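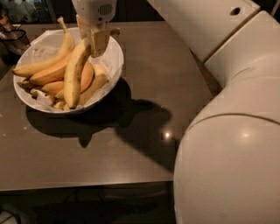 Bananas in a white bowl lined with paper, on a dark tabletop.

Wilfredo Calimlim starts his bread at nine in the evening, after the dishes are done, and he does not like to be talked to while he weighs the flour. Once the dough is covered he sits down and will answer anything.

He baked for a living for 15 years, most of them on the night shift at Grarlow, the bakery near the rail yard that supplied sandwich rolls to half the diners in the county. He left when his knees got bad. Now he bakes at home, three loaves at a time, and teaches a class on Sunday mornings in the kitchen behind the Bundgaard hall.

"At Grarlow I never thought about bread," he said. "I thought about the clock. The rolls had to be on the truck by four. If the dough was slow you made it go faster, and if it tasted like nothing, well, it was going under ham."

He says the slow loaf was an accident. One winter he mixed a dough at home, got a phone call from his sister and left the bowl on the back porch overnight. In the morning he baked it to avoid throwing it out. The crust was darker than he was used to and the inside had a sour smell he liked. He spent most of that March trying to get it again.

The recipe he settled on is short. For one large loaf he uses 900 grams of flour, most of it plain white with a few handfuls of rye, and a small spoonful of starter from a jar he keeps in the refrigerator door. The water comes from the tap. He used to let it stand out for a day first and stopped when he could taste no difference.

"People want the number," he said. "How many hours, how many degrees. I give them a number and then their kitchen is colder than mine and they call me up angry. Look at the dough. Has it spread out? Are there bubbles along the side of the bowl? Then shape it."

Danica Mikuš has been coming to the Sunday class for two years and now helps run it. She works in billing at a dental office and had never made anything with yeast before she signed up. Her first four loaves, she said, were flat enough to mail.

"He picked one up and knocked on the bottom and put it back down," she said. "Then he asked what flour I had. It was a bag that came with the apartment. I had no idea how old it was."

She is the one who brought rye from the Hidumetti mill, a two-hour drive north, and she and Calimlim still disagree over it. She likes the coarse grind and uses a lot. He thinks it makes the loaf heavy and puts it mostly on the outside.

They also disagree about pots. Calimlim bakes on a bare steel sheet with a pan of hot water on the rack below. Mikuš uses a lidded iron pot and says her crust is better. Asked about this, Calimlim said her crust was fine.

Class runs until noon, and students take their dough home to bake. The hall oven is small and one side of it runs hot, so he uses it only to show how a finished loaf should look when it comes out. He wants them to get used to their own ovens anyway.

He has been asked to sell at the Grostix market and has said no each time. "Then there's a truck again," he said. "Maybe not a truck. A car. But somebody is waiting on it."

Most of what he bakes goes to his sister and to the neighbors on his floor. One loaf he keeps. He eats it with butter the first day and toasts it after that, and what is left by the end of the week gets dried out and crushed for crumbs – he has a big jar of them over the stove.

The next class starts with rye. Mikuš is bringing the flour.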